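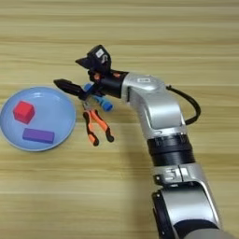 A two-finger gripper holding a pair of pliers beside a plate with a cube and a block on it. Photo: Clerkiron

Clerkiron Puts Off Robot Arm Order, Publishes Its Buying Terms for Suppliers

Repair and kitting firm will rent one arm for 12 weeks before it decides on any purchase

DRARKIDHOLM, 2018-01-05 – Clerkiron, which sorts, repairs and repacks hand tools for rental shops, said today it will not place the order for robot arms that it had penciled into this year's equipment budget. The company will rent a single arm for 12 weeks instead, and it has published the terms any supplier will have to meet before it spends more.

The decision follows a review that started in October, when the company asked three suppliers to quote for a bench cell able to pick up mixed tools and small parts and set them down in trays. All three quotes came back inside the budget. Clerkiron does not believe any of them covered the full cost of owning the equipment.

"The price of the arm was the easy part of every quote," said Châu Thái, head of operations at Clerkiron. "Then you start asking about the gripper, the mounting, the software license in the second year, the training, and who comes out when it stops. One supplier had put all of that under a single line called 'integration' with no number next to it. I can't take that to anybody and ask for money."

What the company looked at

The work under review is plain bench work. Tools come back from rental shops in mixed bins. Someone takes them out, checks them, and puts each one where it belongs. Pliers are a fair test of a machine meant to do this. They have two handles that can swing open, grips that are softer than the head, and no single best place to take hold of them. Blocks and cubes are much simpler, and they turn up in nearly every demonstration the company has been shown.

"I like a red cube as much as anyone, but we don't ship cubes," Thái said. "If a supplier wants to start there, fine. I want to know what happens at the bottom of the bin, with the bent ones and the greasy ones and the two that have hooked themselves together."

Clerkiron said it had no quarrel with the idea of robots on the bench. Its doubts are about the numbers used to sell them. Two of the three suppliers promised payback within 15 months. Both worked that out on the assumption that the arm would be running for 80 percent of every shift, and neither could say where the figure came from. The company's own packing machine, a far less complicated piece of equipment, has never come near it.

The quotes also left out the person who would stand next to the cell. Clerkiron expects that someone will have to load it, clear it and deal with whatever it refuses to pick up, at least in the first year. That person's wages have now been added to the company's budget sheet as a cost of the equipment.

The rental

The arm will be supplied by Ramonow under a fixed weekly fee. It will be set up on an ordinary bench at the Drarkidholm site and given the same returned stock that the staff handle. Ramonow will not be allowed to pick the items or clean them up first. Clerkiron staff will write down every stop, what caused it, and how long it took to get going again.

There is no option to buy written into the rental. Ramonow offered one, with part of the fee credited against the purchase price, and Clerkiron turned it down.

"A credit like that feels like a discount, and by week ten everyone is talking as if you already own the thing," Thái said. "I would sooner pay the full rental and be able to send it back."

No jobs are being cut to pay for the rental, and the company has not counted any labor savings in this year's plan. Money that had been set aside for the larger order will stay in the equipment budget. Part of it will go to replacing bench lighting and two worn conveyors, work that has been put off twice already.

Terms for suppliers

Any supplier that wants to quote after the rental ends will be asked to do the following:

Price the arm, gripper, mounting, guarding, software, setup and training on separate lines.

State every yearly fee for the first 3 years, including software and support, and say which of them can go up.

Run the demonstration on tools chosen by Clerkiron on the day.

Name a response time for breakdowns and say what is paid back if it is missed.

List the parts that wear out, with prices, starting with fingertips and cables.

Show how the payback figure was reached, with the hours and the wage used.

Say what the company can do with the arm if the supplier drops the product.

Quotes that leave a line blank will be sent back once. Clerkiron will not sign an agreement to keep the prices private, and it intends to tell other small shops what it was charged. It has already traded notes with Valderrama, a neighboring parts distributor with a similar purchase under discussion. The two firms found that they had been given different prices for the same training course.

What happens next

The rental begins once the bench has been cleared and the risk assessment signed. Clerkiron will publish its stop log at the end, whether or not it goes on to buy. The company has not set a date for a purchase decision and has asked suppliers not to call for one.

"There may be a good case for this," Thái said. "Parts of the job are dull and hard on the wrists, and I would be glad to hand them over. But I have a storeroom with a label printer in it that was going to change everything – it has been under a sheet for years. I'd like to keep the rest of that room for tools."

About Clerkiron

Clerkiron sorts, repairs and repacks hand tools for rental shops and trade counters from its site in Drarkidholm.

Media and supplier contact

Châu Thái, Operations, Clerkiron, Drarkidholm. The full supplier terms and the blank cost sheet are available on request.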